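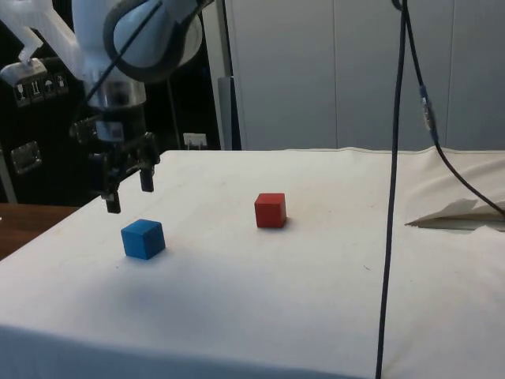 Wooden blocks get grubby faster than any other toy in my house, and for years I did the wrong thing and dumped the whole lot in the sink. Please don't! Wood drinks up water, and I ended up with a batch of painted cubes that had fuzzy corners and tiny cracks down the sides (my sister Siv still brings it up).

What I do now is wring a cloth out in warm water with a drop of dish soap, wipe each block, then go over it again with plain water. I set them out on an old white tablecloth with plenty of space between them and flip them after 10 minutes or so they don't sit on a damp side. Red ones I test first — rub one corner with a wet white rag and see if any color comes off. If it does, that block gets a dry wipe and nothing else.

Crayon marks come off with a bit of baking soda on a damp fingertip, but go easy, it'll dull a shiny finish.

And the tablecloth? Smudges on white cotton I dab with dish soap and leave for a couple of hours before washing. If yours slides around or bunches up at the side, put a strip of rubber shelf liner under it. I bought one roll back in February and I've still got most of it left.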